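Odley Summer Series – Player FAQ

Answers to the questions teams send us most often before the online qualifiers.

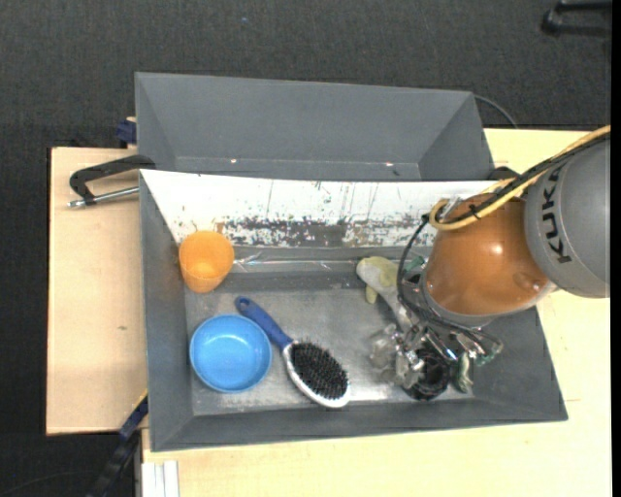
When does registration close?
Registration closes on 21st June at midnight server time. Rosters can be edited until then.

How many teams can enter?
The open qualifier is capped at 40 teams. After that you go on the waiting list, in order of sign-up.

How many players can we register?
Five starters and up to 2 substitutes. A coach is listed separately and doesn't take a player slot.

Can a player appear for more than one team?
No. Once someone has played a map for one roster, they stay with it until the series ends. Karnell lost a qualifier win over this last season, so please check your list.

What is the format?
Best-of-one Swiss rounds, then a double-elimination bracket for the top 8. Bracket matches are best of three – the final is best of five.

Which server do we play on?
Monurska by default. Both captains can agree to use Oddsson, but tell an admin before the draft starts.

What if a player disconnects?
Pause the game and post in the match channel. Each team has ten minutes of pause time per map.

Who handles disputes?
Daryna Levchenko is head admin for the qualifiers. Send screenshots and your match number within an hour of the result. Rulings on bracket matches are final.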